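Print this page | E-mail this page

Call for Participants: Drudar Household Knitwear Wear Study

Letau Textile Testing is recruiting 42 households for a study of how knitted garments change in ordinary use. Participants wear, wash and store knitwear they already own, keep a written record, and lend the garments to the laboratory for measurement at the start and end of the study period. Applications are accepted until Wednesday, December 24, 2025.

Background

Pilling is normally assessed in the laboratory. A fabric specimen is mounted on a tube or plate, rubbed or tumbled for a set time, and compared with a graded series of reference photographs. The procedure is repeatable and works well for ranking new fabrics against one another. It is less useful for predicting the condition of a particular sweater after a winter of wear. Laboratory specimens are flat, clean and free of seams. Garments in use are rubbed by bag straps, seat belts, desk edges and coat linings, and are washed with whatever else is in the hamper.

Pills form in stages. Loose fiber ends work their way to the surface and produce fuzz. The fuzz tangles into small balls anchored by a few longer fibers. Depending on fiber strength, the anchors either break and release the pill or hold it in place. Wool pills tend to fall away over time. Pills on blends of wool with nylon or polyester tend to stay, the synthetic fibers being the stronger anchor. The rate at which each stage proceeds in the home is poorly documented, and the Drudar study is designed to record it.

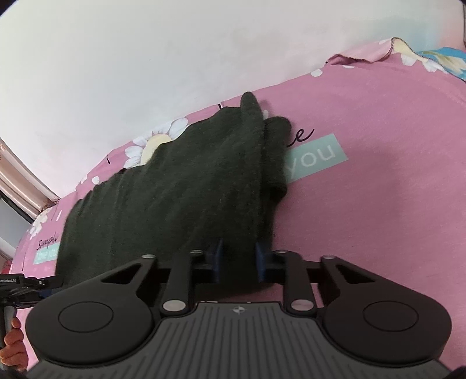

Photo: Letau Textile Testing / Drudar study

The study has two parts. The first covers surface change: fuzzing, pilling and matting. The second covers dimensional change, meaning shrinkage, growth and loss of shape at cuffs, hems and necklines. All participants contribute to both parts. There is no separate sign-up.

Who can apply

Applicants must be adults living in the Golob area and able to bring garments to the Golob laboratory in person at the start and end of the study. Garments cannot be accepted by mail. The loss of even one parcel would leave a gap in the record that cannot be filled, and the owner would be without a sweater.

A household counts as one participant regardless of how many people live in it. One adult must be named as the record keeper. That person does not need to be the wearer of the garments but does need to know when they were worn and how they were washed.

Participants must have regular access to a washing machine, either in the home or in a shared laundry room. Households that wash all knitwear by hand are also welcome and should say so on the application. Households that send all knitwear to a dry cleaner cannot be included in this round.

No technical knowledge is required. Current employees of Letau Textile Testing, and anyone living with them, are not eligible.

Garments

Each household enters two garments. They must meet the following conditions.

– Knitted fabric throughout. Sweaters, cardigans, pullovers and knitted vests qualify. Socks, hats, gloves and scarves do not.
– Adult size.
– Fiber content label present and legible. If the label has been cut out but kept, bring it along.
– No holes, no repairs to the body or sleeves, and no open seams.
– In regular use. A garment worn only on special occasions will not produce enough data.

The garments do not have to be new. Used items that have already begun to pill are acceptable and are wanted in this round, which needs a spread of starting conditions. Do not shave, comb or otherwise remove pills before the first measurement. Do not wash a garment specially for the visit, but do not bring it visibly soiled.

Any fiber content is acceptable, including acrylic, cotton, wool, mohair, alpaca and blends. Garments with sequins, beads, foil prints or bonded linings are excluded. Brushed and deliberately fuzzy knits are accepted but are graded on a separate scale, as the standard reference photographs assume a smooth starting surface.

Color is not a selection factor. Applicants should be aware, however, that very dark knits are slower to assess. Surface fuzz on black and navy fabric must be read under low-angle light, and the laboratory may need to keep such garments longer at each visit.

What participation involves

At the first visit, staff photograph each garment flat, measure it at marked points, weigh it, and sew a small numbered tape inside the side seam. The tape must remain in place until the final visit. It is soft, washable and can be removed without damage to the knit.

During the study, the record keeper fills in the Womum log. This is a printed booklet with one line per event. An event is a wear, a wash, a drying or a repair. For each wear, the log asks for the date, the approximate length of time, the outer layer worn over the garment, and whether a shoulder bag or backpack was carried. For each wash, it asks for the program, the temperature setting, the spin setting, the detergent type, whether the garment was turned inside out, and whether a mesh bag was used. Drying is recorded as flat, hung or tumbled.

Entries should be made on the day of the event where possible. Gaps are permitted but must be marked as gaps. A blank line is read by the laboratory as a day without wear, and an unmarked gap therefore produces a false result.

Participants are asked not to change their habits. A household that normally puts wool on a warm program should go on doing so. The study takes no position on whether a washing method is correct, and staff will not comment on it during visits. If a garment is damaged by ordinary laundering, it remains in the study and is measured in its damaged state. 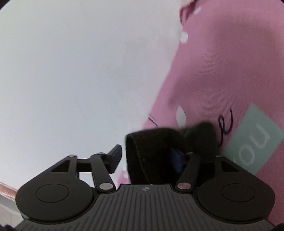 Keep the booklet where the knitwear is folded, Asger Lund suggests, and not beside the washing machine. Washes are easy to remember. The wears between them are what go missing from the record, and by the end of the week it is hard to say whether the cardigan was on for an hour or all day.

Each household also receives a set of storage cards. Once every seven days, the record keeper marks on a card how each garment has been kept: folded on a shelf, folded in a drawer, hung, or left out on furniture. Where a garment is stacked with others, note its place in the stack as top, middle or bottom. Storage is included in the study because folds and hanger points affect dimensional change, and earlier work relied on participants recalling it afterward.

Pill removal

Participants may remove pills during the study if this is their normal practice. The tool must be recorded: electric shaver, comb, stone, razor, tape or fingers. Removed pills should be placed in one of the paper envelopes supplied, with the garment number and the date written on the outside. Please do not use plastic bags. The laboratory weighs the removed material and examines fiber length under magnification.

Tape and lint rollers used only to lift hair or dust are not considered pill removal and do not need to be recorded.

Payment and return of garments

Each household receives $100 on completion of the final visit. Households that withdraw early are not paid, except where the withdrawal results from an error by the laboratory. Travel costs are not reimbursed. Detergent, mesh bags and other laundry supplies are not provided, as supplying them would alter the conditions under study.

Garments remain the property of the participant at all times. They are returned after each measurement in the condition in which they were received, apart from the seam tape. No fabric is cut and no yarn is drawn from the garment. If a garment is lost or damaged while in the laboratory's care, Letau will pay the replacement cost declared on the entry form. Wear and laundering damage in the home is not covered.

Privacy

The published data set will contain garment type, fiber content, wash and wear records and measurement results. It will not contain names, addresses or household composition. Photographs taken at the laboratory show the garment only. Participants may ask for their own records at any time after the final visit.

How to apply

Request an application form from the front desk of the Golob laboratory or through the e-mail link on this page. The form asks for the fiber content of each garment exactly as printed on the label, the approximate age of the garment, how it is normally washed and dried, and the type of washing machine used (front-loading or top-loading). Do not send photographs of the garments unless asked.

Selection is based on fiber content and laundering method, with the aim of filling each combination in the study plan. Order of application is not considered. An application may be declined only because its combination is already full, and such applicants will be placed on a reserve list unless they ask to be left off. Reserve households are contacted if a selected household withdraws before its first visit.

Applicants who entered an earlier Letau study may apply again with different garments. Garments that already carry a numbered seam tape are not eligible.

Questions about garment eligibility should include the full text of the fiber content label. The laboratory cannot identify fiber content from a verbal description.

Print this page | E-mail this page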